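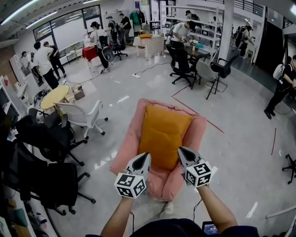
Mahlet Hailu

Everyone keeps telling me a pink armchair with a mustard cushion is "a look". I remain to be persuaded.

Low pink armchairs are everywhere this year. Moltum does one, Ornlow does one, and they all sit so close to the floor that getting up is a project. I am 60. I have opinions about this.

The big orange cushion propped against the back is meant to help. Does it? A cushion that size takes up half the seat, so you perch on what's left like you're waiting for a bus.

And then the plumping. Apparently you're supposed to set it upright every time someone stands up. Every time! I tried that at home for 9 days and gave up on the Sunday.

I'll give the rounded arms a pass. No corners to catch your hip on. Fine.

Rumpled fabric though — "relaxed", says my cousin Mulugeta. He also calls his ironing relaxed.

Pale shiny floor, office chairs on wheels all over the place, and one soft pink thing in the middle of it. Is that meant to make an office feel like home? My home has a rug.

Saw a cushion like that one priced at £67. For a cushion. I'd want 2 for that, and a cup of tea.

If anyone has sat in one of these for a whole afternoon and still liked it, tell me. Backs over fifty only please.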